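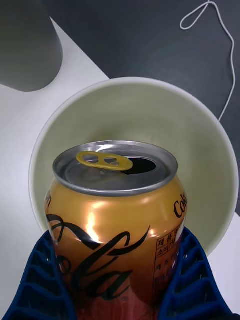 Slide 1: cola can, opened, gold into copper. Leave it up while people find seats.

READING A DRINKS CAN - speaker notes
Kgomotso Shabalala, Plirach packaging evening, Aug 4, 2026

Filed under: Talks & Handouts, Print and Packaging

Start straight in, no biography. Ask who has had a canned drink today. Then ask who could draw the can from memory, lettering and all. (At the April run-through I got one hand up and a very good drawing of a different brand.)

First thing to say: I love cans. I have 193 of them at home on shelves meant for books, and I still pick up new ones at every corner shop I walk past. Tonight is 20 minutes on why, and then you get to handle some.

COLOUR
Go to the slide. Gold and orange up by the shoulder, and then it goes redder, more like copper, lower down. Let them look for a bit before talking. Cola is usually sold to us in flat colour, so a metallic one gets me every time! Point at the bright spot on the left shoulder. A shiny can borrows whatever light is in the shop, and that makes it look different from every step you take towards it. Designers have to live with that. You approve a colour on a flat proof, and then it gets wrapped round a mirror.

Pass round the two Helmy sample sheets here, flat one first. Please ask for them back this time.

LETTERING
"Cola" in big black script. Trace the long swashes with the pointer, up over the shoulder. I could talk about those all night, so keep an eye on the clock. Script on a cylinder is hard work. The letters have to read from the front and still look good when half the word has gone round the corner - see the "Col" on the right, where the rest has slipped out of sight. You fill in the missing letter without trying.

Exercise: everyone takes a strip of paper, writes a five-letter word as large as it will go, and wraps it round their cup. How much can your neighbour read? Swap and try again with the word smaller. Allow 3 minutes, it gets noisy.

THE SMALL PRINT
My favourite bit, and the bit most people skip. Look for the little panel under the "Col", in Korean, set in boxed rows. I can't read much of it at this size and I don't expect the back row to read any. What I want them to see is the boxes. All that sweeping script, and then a tidy little table tucked in beside it. Two completely different jobs on one piece of metal.

If somebody in the room reads Korean, hand over! Much better than me guessing.

Mention the Olix project briefly: we had 73 words to fit in a panel smaller than a matchbox, and lost a week arguing over one line break. Don't name the line. Trisilgate people may be in.

THE LID
Yellow tab! On a silver lid, with that warm body underneath. A plain silver tab would have done the job, but the yellow makes me want to pick the thing up. Two openings in the ring, tab sitting up slightly, and the dark teardrop of the drinking hole next to it. Point out the raised rim catching the light as well, and the ring pressed into the middle of the lid round the rivet. So much going on in a space you normally cover with your mouth.

Ask for other coloured tabs people remember. Write them on the board. Last time we got to 26 before the tea was ready, with one long argument about whether purple counted as blue.

HANDLING SESSION
Crates out, one per table. Rinsed cans only, mind the edges. Each table picks one can and tells us about a single detail nobody would notice from across a shop. Lid, panel, seam, whatever they like. Keep each table short or the last one gets squeezed.

Spare if running over: drop the Olix story, keep the cup exercise.

Still to check - pointer batteries, tape for the strips, does the projector turn orange into brown again?

Contact the talks desk | © Plirach | Back to top
We use cookies to remember your settings. Accept / Manage choices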